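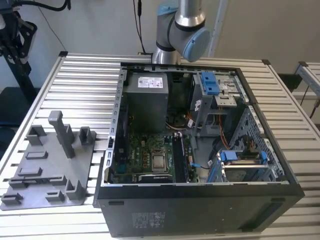 Reading time: 2 min

The Nummont student robotics project submits this report to the Goicoechea Fund at the close of its second term of support. Work since December has centered on the disassembly task set out in the original proposal, in which students program a robot arm to take apart retired office computers. The current practice unit is a desktop tower laid on its side on the slotted aluminum table, with the side panel off and the processor exposed in its socket. Students selected this model for the blue plastic latches and release tabs on its drive bays, which give the team a clear set of targets to plan motions for.

Enrollment stands at 14 students, working in 2 sections. The first section is responsible for arm programming. The second designs and prints fixtures, and has revised the gray plate with raised posts and clips after comments from the first section on clearance.

Tistex has agreed to supply retired machines from its Stistedton office through the end of the school year. Storage remains limited, and deliveries will be scheduled accordingly.

Two items are behind schedule. The written safety procedure is still in draft, and the memory removal routine has not been started - both are now assigned for the coming term.

Spending is within the approved budget. A balance of $200 remains in the materials line, and the project requests permission to carry this amount forward for printer filament.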